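Home Talks Archive Newsletter Contact

Fri 1 March
Notes by Inès Deschamps

SPEAKER NOTES: Why your board game rulebook is making people cry

Slide 1. Say hello. Wait for the people still holding coffee.

Slide 2. Own up early. My first rulebook, for Tzanetos, ran to 73 pages for a game about selling olives. One tester read it on a train and missed her stop. I took this as a compliment for longer than I should have.

Slide 3. Read out the worst sentence, slowly. "The active player, unless passive, may resolve." Let them suffer a bit. Don't explain it. I can't.

Slide 4. The Ludusico test night in February. 23 people, one copy of Ritusard, no help from me. I sat on my hands. Two tables invented a better game and asked if they could keep it.

Slide 5. What I changed:
- setup goes first, before the legend of the ancient harbor
- one word per thing (it was a token, a marker and a "piece of influence")
- the legend of the ancient harbor, deleted. Pause for grief.

Slide 6. White space. Everyone fills the page as if paper were going out of style. Leave some of it alone. Take a breath here, drink water.

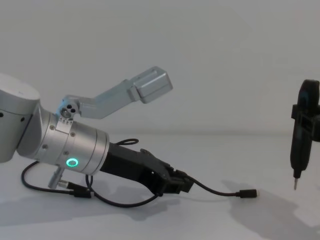 Slide 6: plain background, silver arm

Slide 7. Hand out the one-page version. If they ask about the expansion, look at the clock.

Questions.

Recent talks
Naming things you can't pronounce
Dice, and other people to blame
The Livivo box that wouldn't close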